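Ticket: Westerberg Lockenbürste - Temperatur bricht ein, Spitzen werden nicht warm
Kategorie: Haarstyling / Geräte
Status: in Bearbeitung
Eröffnet: Di., 8. Juli

Hallo liebes Support-Team,

ich hab die Westerberg Lockenbürste im März bei euch bestellt und war die ersten Wochen wirklich total verliebt. Meine Haare sind fein, schulterlang und hängen von Natur aus einfach nur runter, und mit der Bürste hatte ich morgens in 11 Minuten einen Schwung drin, der bis abends gehalten hat (und das ohne Haarspray!). Deswegen bin ich gerade auch eher traurig als sauer - aber irgendwas stimmt mit dem Gerät nicht mehr.

Was passiert: Ich schalte ein, stelle auf 200 Grad, die Anzeige zählt brav hoch und piept. Dann nehme ich die erste Strähne, alles gut. Bei der zweiten oder dritten springt die Anzeige plötzlich auf 60 und blinkt. Die Bürste heizt dann neu auf, aber nur noch hinten am Griff, vorne bleibt sie lauwarm. Die Locken sehen entsprechend aus: oben eine Welle, unten Schnittlauch.

Fotos könnt ihr von mir jederzeit haben, sagt einfach, was drauf sein soll. Seriennummer ist leider vom Griff abgerieben, die Rechnung habe ich aber noch.

Nachtrag 1, gleicher Tag, nachmittags

Danke für die schnelle Antwort! Ich bin eure Liste durchgegangen:

Andere Steckdose: ausprobiert, im Bad und im Schlafzimmer, kein Unterschied.
Verlängerungskabel: benutze ich nicht.
Reisesperre: ist aus. Die musste ich erst mal finden, die sitzt bei meinem Modell unter dem Drehring.
Reset (beide Tasten lange drücken): gemacht, die Anzeige geht kurz aus und wieder an, danach dasselbe Spiel.
Hitzeschutz: ja, immer. Ich nehme das Spray von Arkelley, die große Flasche mit 300 ml, und lasse es vorher komplett antrocknen.

Bei dem Spray habt ihr ja nachgehakt. Ihr meintet, es könnte sich als Film auf den Borsten absetzen und den Temperaturfühler durcheinanderbringen. Da musste ich ehrlich gesagt kurz schlucken, weil ich die Bürste bisher nur trocken abgewischt habe. Zwischen den Borsten klebt tatsächlich was, so bräunlich, fühlt sich an wie alter Haarlack.

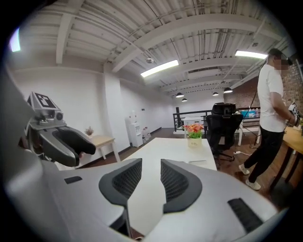 Zum Reinigen hab ich jetzt noch ein paar Fragen, bevor ich da mit irgendwas rangehe und am Ende die Beschichtung ruiniere. In der Anleitung steht nur "mit einem weichen Tuch", und damit komme ich zwischen die Borsten einfach nicht rein. Darf ich ein Wattestäbchen mit etwas Isopropanol nehmen? Und wie sieht es mit dem Lüftungseinsatz hinten am Griff aus, also diesem feinen schwarzen Gewebe mit dem grauen Rand drumherum - so ähnlich wie bei den zwei gebogenen dunkelgrauen Spitzen auf dem Foto? Bei mir sitzt darin eine richtige Flusenschicht, und ich traue mich nicht, mit der Nadel reinzugehen. Kann man den Einsatz rausnehmen oder ist der verklebt?

Nachtrag 2, abends

So, eure Anweisungen sind angekommen und ich hab losgelegt. Gerät komplett abgekühlt, Stecker raus, Wattestäbchen nur leicht angefeuchtet, Reihe für Reihe. Ich hab dafür eine komplette Folge meiner Serie gebraucht und es kam richtig viel runter, igitt! Den Einsatz hab ich wie beschrieben mit einer weichen Zahnbürste von außen abgebürstet und drin gelassen. Danach durfte alles offen liegen, bis wirklich nichts mehr nach Alkohol roch.

Testlauf auf der mittleren Stufe, ohne Spray: Die Anzeige blieb stabil, die ganze rechte Seite durch. Vorne wird die Bürste wieder warm, allerdings immer noch langsamer als hinten. Auf der höchsten Stufe ist sie mir dann auf der linken Seite doch noch einmal abgesackt, aber nur kurz, und sie hat sich ohne Neustart gefangen.

Zum Vergleich hab ich noch meinen uralten Lockenstab von Idberg rausgekramt und an derselben Steckdose laufen lassen, der hält seine Temperatur ohne Probleme. Am Strom liegt es also wohl nicht.

Offen ist für mich jetzt noch:

Ist es normal, dass die Spitze länger braucht, oder ist da ein Heizelement hinüber?
Soll ich beim Spray bleiben? Ich hätte noch die Hitzeschutzmilch von Matemine hier, die kommt ins handtuchtrockene Haar und wird dann geföhnt, da dürfte weniger an den Borsten hängen bleiben.
Falls ich einschicken muss: mit Originalkarton oder geht auch ein anderer? Meiner ist nämlich im Altpapier gelandet.

Ich teste morgen früh noch mal mit frisch gewaschenen Haaren und schreibe euch die Anzeigewerte hier drunter. Das Ticket bitte so lange offen lassen.

Liebe Grüße und danke für eure Geduld!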